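件名: Re: [Nestutia-ML 101] 作業台への箱の固定と内面のすり傷について
差出人: Kiyoshi Fukuda
日付: 2022/11/16

福田です。

Hirose 治具係さんは書きました:
> 木の作業台に大型の角箱を載せて使っています。部品を出し入れする
> うちに箱が少しずつ奥へ逃げるため、固定方法を検討しています。
>
> 条件は次のとおりです。
> ・天板に穴を開けない(台は共用品)
> ・清掃のため、箱は工具なしで外せること
> ・手前から手を入れるので、前側の縁に背の高い物を置きたくない
>
> 最初に滑り止めシート(Drarnov の薄手)を敷きましたが、箱の底に粉が
> 回ると効かなくなりました。両面テープは台に糊が残るので却下しています。
> クランプで縁を押さえる場合、どこを何か所つかむのがよいでしょうか。
> 縁が変形しないかも気になります。
>
> もう一点、箱の内側の底がすり傷で曇ってきました。磨いて戻すべきか、
> そのまま使うべきか、意見を伺いたいです。

同じ条件で運用しているので、こちらの方法を書きます。結論としては、奥の両角をクランプで取り、手前は角のそばに補助を置く形です。シートは併用していません。

1. クランプの位置

最初は左右の側壁の中央を押さえていました。この位置は締めるときの手の入りがよい反面、箱の中へ手を伸ばしたときに腕が柄に当たります。また側壁の中央は縁が最も撓みやすく、締め過ぎると内側へ倒れます。戻せば直る程度の撓みでしたが、9月に位置を角へ移しました。

角は二枚の壁が直交しているため、同じ力で締めても縁の動きが小さく済みます。奥の角を取ると、手前から見たときに作業の邪魔になる物が減ります。柄の向きは現物合わせで決めてください。右奥は柄を立てておくと、箱を外すときに真上から手を掛けられます。

当て面のパッドは外さずに使います。パッドなしで締めると塗装面でも木面でも必ず跡が付きます。パッドが硬化していたら、先にそちらを交換すべきです。クランプの銘柄は問いませんが、口が狭いと縁と天板を一緒に挟めません。こちらの台では、縁の張り出しと天板を合わせた厚みに対して、さらに27 mmの余裕がある型を選びました。余裕がないと、着脱のたびにねじや可動顎を端まで送ることになり、面倒になって誰も外さなくなります。

2. 締め付け

締める順序は、左奥、右奥、手前の順です。手前を先に締めると、奥で位置を直せません。奥を仮締めしたところで箱の前縁を台の手前の線に合わせ、それから本締めに移ります。

締め付け力は測っていません。箱の奥の縁を片手で押して、ずれなければ足りています。押してみて台のほうが動くようなら、それ以上締めても意味がありません。台の脚を先に見てください。

箱の底と天板の間に粉が残っていると、締めた直後は動かなくても、あとで緩みます。粉が逃げて隙間ができるためと考えています。据える前に天板と箱の底面の両方を乾拭きすること。濡れ布巾は木の天板には使いません。

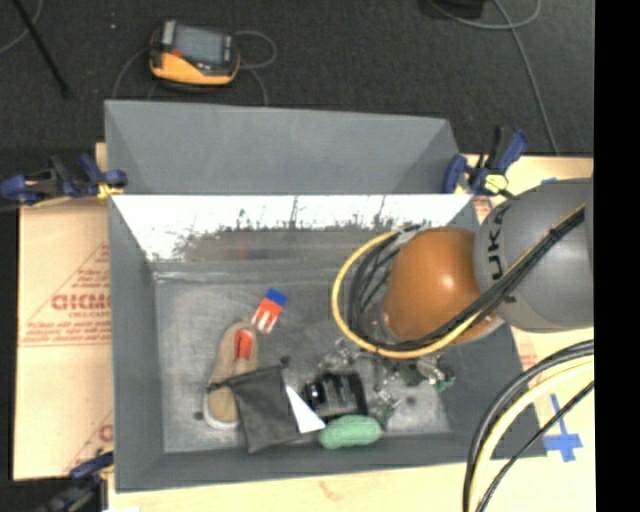 Kiyoshi Fukuda

奥の左右の角と、左手前の角の脇にそれぞれクランプがあります。灰色の箱の周囲は、左右と手前に木の面を残してあります。この余白は部品の仮置きに使えるほか、クランプの下顎を掛ける場所を後から変えられるという利点があります。箱を台の端から端まで一杯に置くと、どちらもできません。

前の壁は低く、奥は高い板が立ち上がっている形です。ご質問の「前側に背の高い物を置きたくない」という条件に対しては、この高低差をそのまま生かすのがよいと思います。手前のクランプは前の壁の正面に付けず、角の横に寄せてください。正面に付けると、せっかく低い壁の上に柄が出ます。

3. ケーブルと箱の縁

奥の縁にはケーブルが一部掛かる位置に来ています。クランプの顎とケーブルを一緒に挟まないよう、締める前に必ず縁を指でなぞって確認してください。細いコードは顎の陰に入ると目では分かりません。縁の角が立っている箱であれば、コードが当たる範囲だけでも縁ゴムを被せるほうが安全です。

床に輪を作って余長を置く場合は、台の脚より奥に収めます。床がカーペットだとコードが滑らないので、足を掛けたときに箱の側まで引かれます。結束は緩めにし、輪は潰さないでください。

4. 底のすり傷

磨きについては反対です。理由を順に書きます。

底の曇りは部品の角が当たって付いたもので、使えばまた付きます。以前、別の箱の底を耐水ペーパーの1000番で均したことがありますが、元の面との境目が残り、かえって明るい斑が目立つようになりました。全面を均一にするには箱を台から外し、隅まで番手を揃えて当てる必要があります。手間に見合いません。隅は丸みがあるため、そこだけ必ず研ぎ残しになります。

運用上の問題は傷より反射のほうにあります。内壁の奥は光をよく返す面で、照明の位置によっては上のほうがほぼ白く見えます。下のほうには周囲の色がぼやけて映ります。小さい部品を探しているときに、映り込みを部品と見間違えることがあるので、気になる場合は照明を箱の真上から左右どちらかへずらしてください。底はむしろ擦れて艶が落ちているほうが見やすい、というのが当方の印象です。左右の壁は奥ほど光らないので、手を付けていません。

内壁の下端に沿った黒っぽい筋状の跡も、拭いて落ちるものと落ちないものがあります。落とす場合は Vodomer を布に少量取り、筋の方向に沿って拭きます。直接吹き付けると底の隅に溜まり、後で部品に付きます。二度拭いて変わらないものは傷と見なし、それ以上触りません。

5. 確認の間隔

出し入れが500回を超えたあたりで一度、クランプを全部外して縁を点検しました。奥の角に変形はなく、パッドの跡も爪に掛からない程度でした。それ以降は清掃のたびに次の項目だけ見ています。

・パッドの抜け、ずれ
・縁の内倒れ(定規を縁に渡して隙間を見る)
・天板側の凹み
・ケーブルの噛み込み

天板側の凹みは、見つけてもその場所を避けて締め直すだけです。木は多少凹んでも機能に影響しません。ただし共用の台ということなので、当て板を一枚挟んでおくほうが後で揉めないと思います。当て板は天板より軟らかい材を選び、厚みの分だけクランプの口の余裕が減ることを計算に入れてください。

滑り止めシートについて補足します。Drarnov の薄手はこちらでも試しましたが、効果は粉のない状態に限られました。クランプと併用すると、シートが沈む分だけ後から増し締めが要ります。併用するなら最初の日の終わりに一度締め直してください。個人的には敷かないほうを勧めます。

お手元の箱の縁が外向きに折り返してあるか、切りっ放しかで、顎の掛かり方が変わります。折り返しの場合、中が空洞だと締めたときに潰れるので、上の内容をそのまま適用しないでください。縁の断面の形と天板の厚みを教えてもらえれば、当て板の寸法を出します。

福田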